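Offene Türen bei Wieser in Posdale

Schon auf dem Parkplatz war klar, dass wir nicht die Einzigen mit dieser Idee waren. Zum Tag der offenen Tür hatte Wieser in die alte Halle am Ortsrand von Posdale geladen, und ich bin extra mit dem Bummelzug aus Brestard herübergekommen (50 Minuten, einmal umsteigen, es hat sich gelohnt!). Drinnen roch es nach Kaffee und frischer Pappe, und am Eingang bekam jeder einen Hallenplan in die Hand, den ich prompt verkehrt herum gehalten habe.

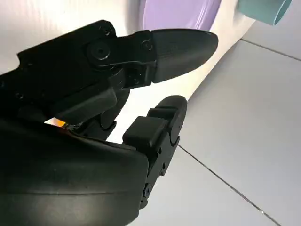 Text und Foto: Redaktion Nandel-Bote, 2. Juni 2023

Weiße Flächen, glatt und leicht glänzend, so etwas übersieht man ja sonst. In Posdale habe ich ihnen fast den halben Vormittag gewidmet. Wieser macht Verkleidungen und Bahnen für Ladenbau und Messestände, und wer einmal mit der Hand über so ein fertiges Stück gefahren ist, versteht, warum die Leute dort so gern davon erzählen. Man durfte alles anfassen! Am Mustertisch lagen matte und glänzende Stücke nebeneinander, dazu ein Heft mit Weißtönen, von denen ich vorher höchstens zwei hätte unterscheiden können.

Die Führung ging durch Zuschnitt, Kantenbearbeitung und Lager. Im Zuschnitt war es laut, da habe ich von den Erklärungen nur die Hälfte mitbekommen. Am Lager blieb unsere Gruppe dann hängen: 2493 Artikel stehen im Verzeichnis, und für jeden gibt es ein festes Fach. Ich hätte dort noch eine Stunde in den Regalgängen herumlaufen können.

Mittags gab es Gulaschsuppe im Hof, und gegen zwei Uhr war der Kuchen leider aus. Dafür habe ich ein Reststück in Cremeweiß mit nach Hause genommen, es liegt jetzt als Unterlage auf meinem Schreibtisch. Die nächste Führung ist für Januar geplant, Anmeldung direkt bei Wieser. Wer aus Nandel kommt, nimmt am besten den Bus bis zur Kirche und geht den Rest zu Fuß am Bach entlang. Feste Schuhe mitbringen, in die Halle darf man mit Sandalen nicht hinein.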